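Robot teaching by demonstration
Last updated: May 30, 2023

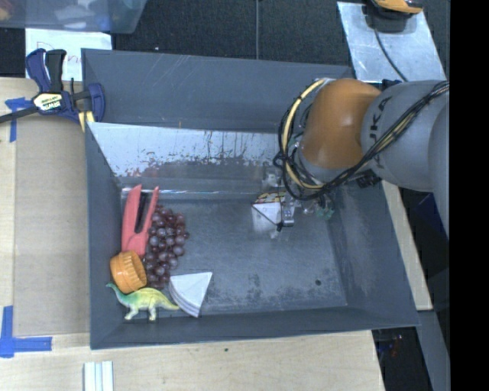 Robot teaching by demonstration is a group of methods in which a person shows a robot how to do a task, and the robot's later behavior is built from what was shown. The person can move the arm directly by hand, or can control it from a distance with some input device. The methods are also called programming by demonstration, learning from demonstration or, when the result is a trained model, imitation learning. The names overlap and different authors do not use them in the same way.

Background

Industrial arms were taught by showing long before learning methods became common. The operator brought the arm to a position, stored it, and went to the next one. In paint spraying, a worker could guide the arm through the whole movement, and the controller played it back without change. This is still useful where each part arrives at the same place. It fails when the parts are mixed or turned, as in a bin of unsorted objects, since the stored path does not depend on what is in front of the robot.

Later work kept the idea of showing but recorded more. Together with the positions of the joints, the system stores camera pictures and the state of the gripper, and sometimes force. From many such recordings a model can be made that chooses the next movement from the present picture.

Teaching by hand

In hand guiding, also called kinesthetic teaching, the arm is put in a mode where its motors carry its own weight and give little resistance. The teacher holds the arm near the wrist and leads it. The method needs almost no training for the teacher, and contact with the object can be felt directly through the arm.

It also has weak points. The hands and body of the teacher are in the camera pictures, and a model trained on these pictures may learn to depend on them. Large arms are tiring to lead. It is difficult for one person to guide two arms at the same time, and opening the gripper often requires a separate button or pedal.

Teaching by remote control

In remote control, or teleoperation, the teacher does not touch the robot. Common input devices are:

- a joystick or a six-axis mouse
- a hand-held controller whose position is tracked in space
- a smaller copy of the arm, called the leader, which the robot follows
- a glove or a camera that reads the position of the hand

The recorded pictures are cleaner, because the teacher stays outside the view. The price is that the sense of touch is lost or is much reduced. Beginners often close the gripper too early or press the object against the floor of the bin. Delay between the device and the arm makes this worse. With a leader arm the movements are usually more natural than with a joystick, but the leader must match the robot in its joints or a conversion must be calculated.

Recording

One complete performance of the task is called an episode or a demonstration. It normally starts from a fixed arm position and ends when the object is placed or when the teacher gives up. Between episodes the objects are moved, so that the model does not learn only one arrangement.

The Hestbridge collection is a small example. It was recorded with the control program Sepp and contains 2,770 episodes of picking objects from a bin, shown by 3 teachers. After review 2,426 episodes were kept. The others were removed for reasons such as a missing camera stream or a long pause in the middle of the movement. Failed grasps followed by a correct second try were kept on purpose, as they show how to recover from an error. The Gamham collection, made with the same program, removed such episodes, and for this reason the two are not easy to compare.

Differences between teachers

Two teachers rarely perform a task in the same way. One may approach from above, another from the side, and a model that takes the average of both can arrive between the two and touch nothing. Some groups write a short instruction for the teachers, with the preferred grasp for each type of object. Others accept the variety and use a model which can represent several answers. The file format Usus has a field for the teacher's code, which allows the episodes to be separated later.

Safety

During hand guiding the teacher is inside the reach of the arm, so speed and force are limited and a stop button must be within reach. In remote control the teacher may stand outside the work area, but the same care is necessary while the objects are being rearranged.

See also

Bin picking
Leader and follower arms
Teach pendant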